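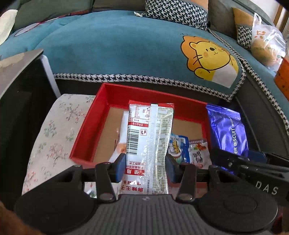

Soft pads or firm pads on a hand-held gripper for snack packets?

Asked by Hendrik Nkuna
April 22, 2025
Tags: grippers, finger pads, data collection, wrist camera

I'm comparing two sets of finger pads on the same hand-held two-finger gripper. The task is moving packaged snacks into an open red box at home, on ordinary furniture and carpet. The items are thin foil packets, bags of chips, and small cartons, all mixed together.

Set A is the blue rubber pads. Set B is a softer foam pad from Kolov that I cut to the same size. I did 300 pick-and-place runs with each set, same items, same person holding the tool.

With the rubber pads, tall flat packets are fine as long as I pinch them at mid-height from both sides. If I go in near the top crimp they fold over. With the foam, the fold happens less, but cartons twist when I turn my wrist. Puffy bags are bad with both.

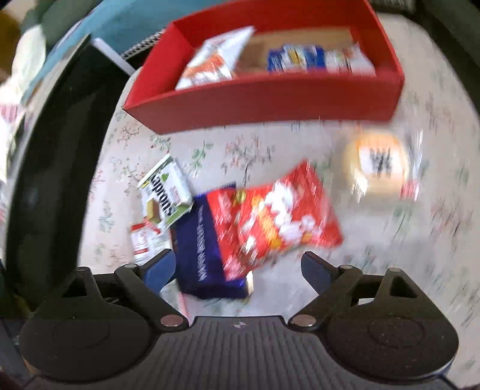 I also move faster over the loose pile than I do over the box, and a lot of those images come out smeared. The exposure is on auto. I haven't changed it between the two sets because I wanted only one thing to differ.

Questions:

1. Is there a pad that handles flat packets and cartons both, or do people swap pads?
2. Should I throw out the blurred runs before I compare, or keep them?

The recordings will later be replayed on an arm with a Vrettos controller, if that matters.

3 answers

Eirini Chatzigeorgiou
Accepted answer

Stay with the rubber. Foam feels better in the hand, but you are feeling the grip through the trigger and easing off without noticing. The arm won't do that. We tested a foam pad last May and it had taken a permanent dent after 200 grasps, so the second half of the test was on a different pad from the first half, more or less.

For the puffy bags, don't squeeze the middle. Come in at a corner or along the seam, where there is less air, and close slowly. If the bag is lying flat on carpet you can let one finger slide under the edge first. Carpet gives a little, a table doesn't, so do some of your runs on a table too or you'll get a surprise later.

On the blur: keep the runs, but mark them. Whether a grasp held or not is still a good result even if the images are useless for training. Then fix the exposure by hand and add a lamp. Short exposure first, then raise the gain until you can read the large print on the packets. Do that before you record anything else — and redo a small batch with each pad set so you have a matched pair.

Comment from Hendrik Nkuna: Thanks. Corner grasp works much better on the chips. I'll redo 12 runs per item with the exposure locked.

Comment from Eirini Chatzigeorgiou: Good. Write down the pad age as well.

Firouzeh Abbasi

Swapping pads is a pain and you will forget which set was on. I put thin silicone tape over the rubber and left it. Cartons stopped twisting for me. It collects lint from the carpet, so wipe it every so often with a damp cloth.

Also check that both pads meet flat when closed. Mine were off by a bit on one side and I blamed the pads for weeks.

Chaminda Khondokar

What camera is it? I had blur with mine too and changed to a Flarkgate one and it was better. Didn't try foam.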